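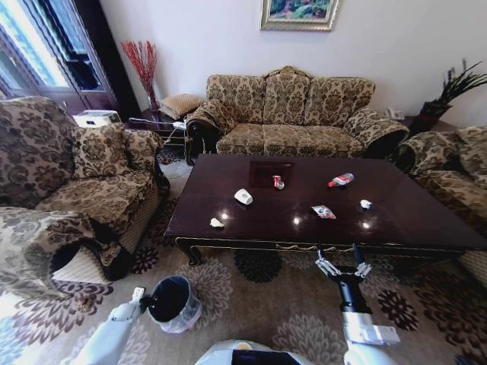
Garnet Zacharias on short stories, cutting, and a town called Urkstead

By Fitzgerald Wojcik
July 14, 2023

Garnet Zacharias wrote her first published story on the back of shipping forms. She was working the night desk at a freight office, and the forms were going to be thrown out. The story was about two sisters who have to share one car for a winter. It ran to 1180 words, and a small magazine took it after she had sent it to four others.

"I still think it's one of the better ones," she says. "I didn't know enough to put anything extra in."

Her new collection, Urkstead, came out this spring from Wollico Press. It is 221 pages long and holds stories written over nine years, all set in the same made-up river town. People who are the center of one story turn up in the next as someone's landlord or someone's ex-husband. The longest story, "Mahmoud's Ladder," follows a roofer who lends a ladder to a neighbor and spends a year trying to get it back.

We spoke at her kitchen table for most of a morning. I asked first why the book never leaves town.

"Laziness, to begin with," she said. "I had a street worked out for one story, where the bakery was, which way the hill went, and I didn't want to work out another one. So the second story used the same street. By the third I was stuck with it. If you've said the pharmacy closes at six, it has to close at six for everybody."

She keeps a notebook for this. It has the opening hours of the stores, the names of dogs, and the years people were born. Her editor still found mistakes. In one draft a school principal retired twice, and a bridge was closed for repairs in a story where three characters drove over it.

Most of the stories are about families, and most of those families are in the middle of an argument. I asked whether she finds arguments easier to write than other things.

"They're easier to start," she said. "Two people want different things and they're in the same kitchen. You've got a story by the second line. The trouble is that a real argument repeats itself. My parents had one argument for thirty years and it was about a garage. If I wrote it down the way it went, you'd put the book down."

What she does is write the whole fight out first, with all the repeating. Then she takes out every line where a character explains what he or she feels. "Usually I lose half a page. Sometimes I lose four pages, and then there's no fight left, just a man asking where the scissors are. And I'll read it over and the fight is still in there. That doesn't work every time. Some of them just end up being about scissors."

The opening story, "Second Shift," has a married couple who work opposite hours and leave each other notes. We read the notes and hear nothing else from either of them until the final page. Several reviewers called it a story about a marriage ending. Zacharias doesn't agree, but she said she has stopped correcting people.

"I thought they were fine. I thought they were tired. A woman came up to me after a reading and told me she was glad the wife got out. I went home and looked at it again and there's nothing in there about getting out. But she'd bought the book, so I suppose it's her wife now."

Readings are new to her. Before this book she had done two, one of them in a bookstore where the heating had failed. Her first book, a short collection called Bumunen, was printed in a run of 200 copies and sold mostly through the mail. The title is the name of a lake in one of the stories. She made the word up and then had to tell people how to say it.

"Boo-MOO-nen," she said. "I should have called it Lake Something."

I asked what changed between the two books.

"The sentences got shorter. I used to think if I had two good ways to say a thing I should use both. Also I quit the freight office, so I was writing in daylight, and I think you can tell. There's a lot of weather in the first book. I was looking out the window at a parking lot at three in the morning, and weather was all there was to look at."

She now teaches two evening classes a week at a community center and writes from seven until eleven in the morning. She does not write on weekends. She writes the first draft by hand, types it, prints it, and puts it in a drawer for at least a month. There were eleven stories in the drawer when we talked. She expects to keep five.

Her students often ask her how to write an ending, and she tells them to look at the paragraph before the one they've got. "Nine times out of ten they finished already and kept going. I do it too. 'Mahmoud's Ladder' had two more pages. He got the ladder back and he stood there and had thoughts about it. My editor drew a line across the page and wrote 'stop' in the margin. I was angry for a week."

Did she put any of it back?

"One sentence. The one about the rung. She let me have that."

She reads more crime novels than short stories, and says she learned how to get characters in and out of rooms from them. She doesn't read other story collections while she is drafting. "I pick up the way people talk. I'd read somebody from the South for a weekend, and on Monday my roofer would be saying things no roofer up here would ever say."

I asked whether any of the people in the book are drawn from life. She said the aunt in "Good China" is her aunt, who has read it and has no objection except to the hat. The rest are put together from pieces. A cousin supplied a laugh. A man on a bus gave her the whole speech about the furnace in "Pilot Light," and she wrote it down on her wrist because she had no paper with her.

"He said it better than I have it," she said. "I missed my stop and I still only got two-thirds of it."

There may be a novel. She has been working on one since last July and would not say much about it, except that it takes place somewhere other than Urkstead and that she has had to start a new notebook. The publisher has asked for pages by the end of the year.

"I keep trying to finish it every twelve pages," she said. "That's the habit. I get a chapter that closes up nicely, and then I have to go back and open it again so there's a reason for the next one. I've taken the last paragraph off every chapter so far. It's a terrible way to work, but I've got seven chapters."

Urkstead is available in paperback from Wollico Press. Bumunen is out of print. Zacharias said she has a few copies left in a closet and will bring them to her fall readings.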